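Koslow live, carnet des concerts et setlists
LISEZMOI, version du 8/1/24

Jeu de données texte + CSV. Setlists, affiches, première partie, durée, notes de salle. Fait à la main, pas de scraping. 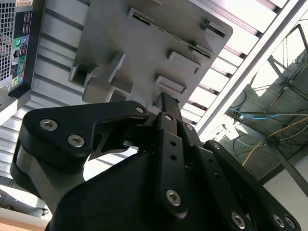

Période couverte : de la première tournée des clubs jusqu'à la fin de la tournée Zurkidik. 411 concerts, 29 pays. Les showcases radio n'y sont pas, les sets acoustiques en magasin non plus (fichier à part, voir plus bas, pas fini).

Contenu du dossier

concerts.csv : une ligne par date. Colonnes : id, date, ville, salle, capacite, tete_affiche, premiere_partie, duree_min, source, fiabilite.
setlists.csv : une ligne par morceau joué. Colonnes : id_concert, position, titre, rappel (0/1), reprise (0/1), remarque.
titres.csv : table des titres normalisés, avec variantes. Toujours passer par elle avant de compter quoi que ce soit.
notes/ : comptes rendus en texte libre, un fichier par soir quand il y en a un.
magasins_brouillon.csv : ne pas utiliser pour l'instant.

Encodage UTF-8, séparateur point-virgule. Excel casse les accents si on double-clique, passer par Importer.

D'où ça vient

Le gros du travail vient des cahiers d'Eilidh MacKinnon, qui notait tout au stylo au premier rang. Ses pages ont été recopiées par Priya Begay et moi pendant l'hiver. Ensuite les enregistrements du public, échangés sur cassette puis en FLAC. Puis les feuilles de scène ramassées après le concert, à prendre avec des pincettes : le groupe change l'ordre au dernier moment, surtout au rappel.

Champ fiabilite :
A = enregistrement complet écouté en entier
B = deux témoignages qui concordent
C = feuille de scène seule
D = souvenir, forum, on-dit

Pour des stats sérieuses, filtrer sur A et B. Presque 175 dates sont en C ou D, surtout les débuts.

Problèmes connus

- « Flurkholm » désigne à la fois le morceau et la salle. Dans setlists.csv c'est toujours le morceau, dans concerts.csv toujours la salle. Dans notes/, à vous de voir.
- L'intro sur bande n'est pas comptée comme un titre. Elle l'était dans la version d'avant, d'où le décalage de position si vous comparez.
- Tosh en première partie : groupe à trois sur les premières dates, puis duo. Même nom dans la colonne, pas d'identifiant séparé.
- Durées mesurées de la première note à la dernière, attente du rappel comprise. Sauf les fiches d'Ignacio Nakamura, qui coupait l'attente. Signalé dans source par « IN ».
- Capacités : chiffre annoncé par la salle, pas l'affluence. La grande halle de la tournée Zurkidik est à 2000 debout, mais le balcon était fermé ce soir là.
- Medleys : un seul titre si les morceaux font moins d'un couplet chacun, sinon plusieurs lignes avec « medley » en remarque. Appliqué de façon inégale avant la tournée des clubs n°2, désolé.
- Dates annulées : absentes. Dates reportées : seulement la date jouée.
- Doublon possible sur les deux soirs consécutifs à Flurkholm, setlists identiques à un titre près. Eun-seong Um a la bande du second soir et vérifie.

Changements

Depuis la version de juillet : rappels revus pour toute la tournée Zurkidik, table des titres refaite, reprises marquées. Trois premières parties corrigées (c'était bien Tosh et pas le groupe local annoncé sur l'affiche, qui avait annulé la veille). Colonne « meteo » supprimée, elle servait à rien.

A faire : les festivals d'été, où les sets sont raccourcis et ou les feuilles ne valent pas grand chose. Les fiches sont saisies mais pas relues. Et finir les magasins.

Corrections et ajouts

Envoyer un message avec l'id du concert, la ligne fautive et ce que vous avez comme preuve. Une bande vaut mieux qu'un souvenir. « J'y étais » suffit pour passer de D à C, pas plus haut, même si vous êtes très sûr de vous. Ne pas renvoyer le fichier entier modifié, je ne peux pas fusionner ça proprement.

Pas de demande d'enregistrements par ici svp. Les bandes appartiennent à ceux qui les ont faites, voir directement avec eux.

Licence

Réutilisation libre pour fanzines, sites, mémoires, etc. Citer « Carnet Koslow » et la date de version. Pas de revente. Les textes de notes/ restent à leurs auteurs : demander avant de les reproduire en entier, un extrait court ne pose pas de probleme.

Merci à Eilidh, Priya, Ignacio, Eun-seong pour la relecture des rappels.

Juniper Kowalczyk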